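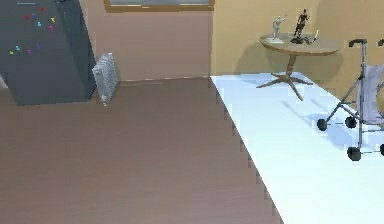
How to budget for a home robot project when most of it happens in simulation

I get asked about money more than anything else, so I'm going to write down how I'd plan the spend if I were starting again. Mine is a tidying and fetching robot for ordinary houses, and I do the bulk of the work in simulated rooms before buying a single motor. I've made a proper mess of a budget or two along the way (Keith Dunstan still has the spreadsheet from the first one and brings it out at parties).

We use cookies to remember your preferences. Accept | Manage settings

Step 1. Write down the jobs before the kit

Two or three sentences per job. Mine were: cross a room without knocking anything over, pick a small thing up off a side table, and put it down somewhere else. Then go round your own house and note what gets in the way. Table feet that splay out, radiators, pushchairs with thin metal tubes, the place where one floor meets another. Put those in your simulated rooms from day one. I left thin legs out of my first batch and nearly ordered a depth sensor that would have been hopeless with them.

Step 2. Price the computer first

If you're working in simulation, this is your biggest early cost. I set aside £900 for a second-hand desktop with a decent graphics card and it has done me well. Go and look at it running before you hand over the cash! Huia Ashby bought hers unseen and spent another fortnight hunting for a power supply that fitted.

If you only need heavy rendering now and then, rent the time. Work out how many rooms you want, how long one takes on your own machine, and multiply. I wanted 626 room layouts, left the machine going overnight, and that was that — no rental bill at all.

Step 3. Decide what your scenes have to get right

You can lose months (and a fair bit of cash on model packs) making rooms pretty. I split everything into two lists. Shapes, sizes and heights have to be right. Ornaments, pictures and fridge magnets can be rough, but I do want plenty of them, in lots of colours, because real homes are full of bits and the vision side needs to cope.

I bought one furniture pack from Gravora and made the rest myself. Check the licence covers training a model. Some only cover games, and you don't want to find that out later.

Step 4. Get quotes for the base and the arm separately

I wrote to Skarach for a wheeled base and Urbańczyk for a small arm, and asked both the same questions:

- What does it cost delivered, with tax?
- What does a spare battery or a spare gripper finger cost?
- Is there a model file I can load into my simulator today?
- How long is the wait?

That third one saved me the most. With the file in hand you can drive the thing round your pretend living room for weeks before paying. The first base I fancied was too wide to get past a table without me moving the furniture, so I dropped a size and the quote went down too.

My ceiling for base and arm together was roughly £3000. Pick yours before the quotes come in.

Step 5. Keep money back

I hold back 23 per cent of the total. Corey Ngata thinks that's far too cautious, but he has a workshop full of cables already and I had none. Mine went on connectors, a charger, a fuse box, floor samples from a shop in Cusley and a replacement wheel.

Step 6. Buy in this order

Computer, then scene packs, then the camera, then the base, and the arm last. Leave a gap between each. I ordered my base in September and held off on the arm until it could get round the real kitchen by itself — glad I did, as I'd changed my mind about the reach by then.

I'll put my blank spreadsheet up once Mererid James has checked the sums.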